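Ovent Bench: Compare Grippers, Arms and Cameras Before You Buy

Software and scene library from Griltis
Version for Windows and Linux
Item no. 978

If you have ever stood in front of three gripper catalogs with a cup of coffee going cold and no real idea which one would suit the job, you are the person we made Ovent Bench for. It is a simulator for trying out hardware side by side. You choose an arm, put a gripper on the end of it, decide where the camera goes, and run the same task as many times as you like. Then you change one part and run it all again. We have been using it ourselves for longer than we have been selling it, and we are still fond of it, even on the days when it tells us our favorite gripper was the wrong pick!

The library comes with 236 tasks, from pushing and stacking on a tabletop to folding and fetching around the house. Each task keeps its starting positions, so two grippers get exactly the same set of tries. You can also scatter the starting positions if you want a tougher test (we suggest doing both, and doing the fixed one first).

The home rooms are the part customers write to us about most. A good living room gives a camera plenty to chew on: big soft furniture, broad plain walls and small things lying on large surfaces. In the Ljungberg room, the pillow lies on the seat of the navy sofa, and white on dark blue is a friendly place to start when you are checking whether a camera and its settings can pick an object out. The wall behind is light grey and bare. Once your setup copes with that, swap in a pillow closer to the sofa color and see how the scores hold up. 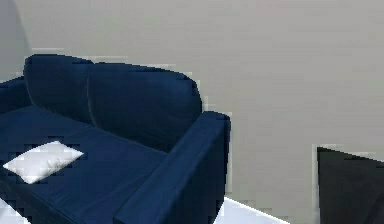
Choosing a camera view

Every room can be seen from a fixed camera, a wrist camera or both together. You can set the height, the angle, the lens and the picture size, and you can turn video compression up or down. Please do try that last one. Many people test with perfect pictures and then send the real thing over a crowded network, where edges go blocky and small objects get harder to outline. Our compare screen puts two settings next to each other and plays them in step, so you can stop on any moment and look closely.

Grippers and arms

Two-finger, three-finger and suction types are included, along with a soft gripper model called Jurkunness that we are rather proud of. Finger length, pad friction, grip force and opening width can all be changed. Arms can be mounted on a table, a rail or a rolling base. If you have your own design, bring it in as a URDF file and give yourself an afternoon to tune the joints.

What you get

Ovent Bench software, one seat
Task library with all home and workshop rooms
Compare screen with export to CSV
Printed quick-start booklet
One year of updates and email help

Good to know

A batch can hold up to 4000 tries. Long batches are happiest running overnight, and you can pause them without losing your place. Cloth and pillows take more computing than hard objects, so start with a short batch when you work with those.

Price

159 dollars per seat, per month. Schools and labs should write to us before ordering.

Questions go to Doaa Zerouali on our help desk. Tell her which arm and gripper you have in mind and what you want them to pick up, and she will send back a starter file you can open and run. The next set of rooms is due in October and will be free to everyone with a current seat.

Page updated August 24, 2022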